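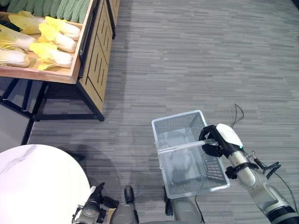 Edmund Kaczorowski replied: Which booking page were you on when the guest list froze, the planner view or the one your guests see? And did you get as far as the deposit screen?

Planner view, and yes, deposit paid. So, from the top! I'm putting on our company's January party (we always have it after the holidays, the venues are so much cheaper) and I booked the big room at Vincze through Flulline back in September 2019. All lovely until I tried to split everyone into tables of 8. I pressed Save, the little wheel went round and round, and when the page came back I had 2 copies of every guest – both with a dinner choice, both getting the reminder emails. My boss has been invited twice and thinks it's hilarious.

What I've tried so far:

1. Logged out and back in. Same double list.

2. Deleted the copies by hand. They stayed gone for nearly 3 minutes and then popped right back up, dinner choices and all.

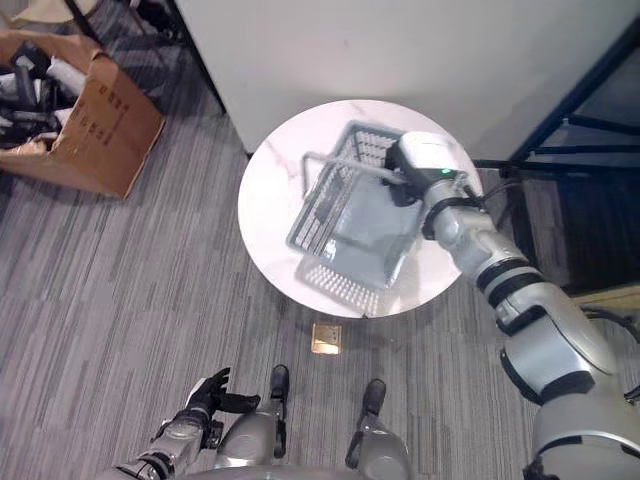

3. Switched off the Womik calendar link, which I'd only added so people could see the band times. This time the copies stayed deleted!

Reply from support

Thanks, that helps a lot. Please leave the Womik link off for now. We've merged the guest list on our side under ticket 3519, and your seating plan is saved as you left it.

Status: waiting on customer to check the dinner totals.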